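# Screwdrivers: one shared tray, or a place for each?

**kaushik_bench**

Hello all. Since May I am trying to put order in my small repair corner. Until now every screwdriver lived in one drawer together with tape, glue and old keys, and I lost more time for searching than for repairing. Now I want to keep them in a white tray on the table, so they are in front of my eyes.

My question is simple. Do you sort by size, by type of tip, or by colour of the handle? I have started with colour, as it is the quickest for me. The green ones go in the open part of the tray, and the small ones with a blue or a red handle stay outside until I decide.

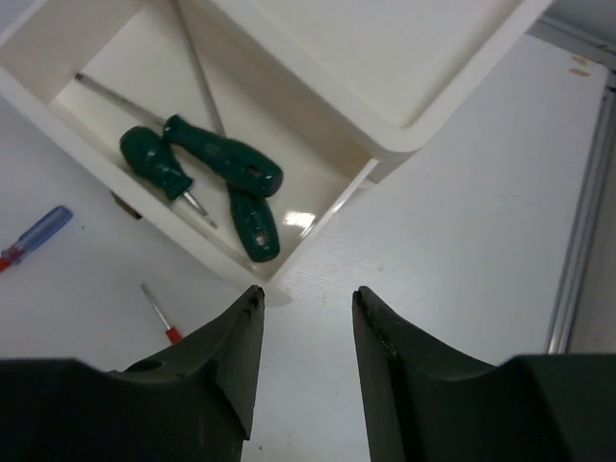 I know that colour says nothing about the tip. But my green ones are the ones I take for bigger work, and the tiny red one is only for spectacles and toys, so in my head it has some logic. Please tell me if I am making a mistake which I will regret later.

**Gerier**

You will regret it, sorry. I sorted by colour for one winter. Then I bought a second set from another maker, with the same colour on different tips, and the whole system was finished. Sort by tip. Put flat on one side and cross on the other, and a bit of tape with a letter on each handle.

**tolon2069**

I don't agree with Gerier. If you have a wall full of tools, yes, sort by tip. For a handful of screwdrivers on a table you can look at the tip in one second. The bigger problem for me is that they lie across each other. When you pull one out, the others roll and the long shaft catches under a handle. Lay them all in the same direction, handles to you.

**Gerier**

> you can look at the tip in one second

With my eyes it is more than one second. I am 2 pairs of glasses away from this.

**kaushik_bench**

Thank you both. Tolon, you are right about the crossing. I throw them in when I am in a hurry, and the handles are thick and the shafts thin, so they never lie flat. I will try all in one direction.

Gerier, I could also do the tape, but does it not become sticky after some months?

**Gerier**

Paper tape does. Use nail varnish, one dot for flat and two dots for cross. It stays for years if you let it dry overnight.

**Ashok Jaiswal**

May I ask something different: what do you put on the bottom of the tray? I have nearly 40 small tools, and in a smooth tray they slide each time somebody bumps the table. I bought a roll of rubber mat from a shop called Grokimari and cut it to the shape — it was the best small thing I did for my bench.
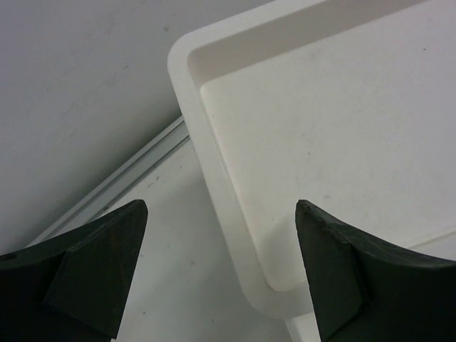

Before you cut a mat, empty the tray completely and wipe it. I did not do this the first time, and the grit under the rubber made small bumps everywhere. Look at the corners also. When they are rounded like these, a mat with square corners will lift up, so cut them with a coin as a guide. Small marks on the floor of the tray are not a problem, the mat will cover them.

**tolon2069**

A mat is good, but not for the tiny ones. They disappear on black rubber. Take a light grey one, or give the small screwdrivers their own little box.

**Ashok Jaiswal**

Mine is dark green and I see everything well. But I have a strong lamp over the bench, so perhaps it depends on this.

**kaushik_bench**

I had not thought about a mat at all. At this moment the floor of the tray is bare. I think I will do it like this: light grey mat, corners cut round, green screwdrivers side by side, and the nail varnish dots from Gerier. For the blue and the red one I will look for a small box.

**Gerier**

So the colours stay. I warned you.

**kaushik_bench**

The colours stay for now :) If I buy a second set, I will come back here and you may laugh. Ashok, how thick is your mat? The walls of my tray are low and I do not want to lose much height.

**Ashok Jaiswal**

3 mm. There was a thinner one too, but it curled at the edges.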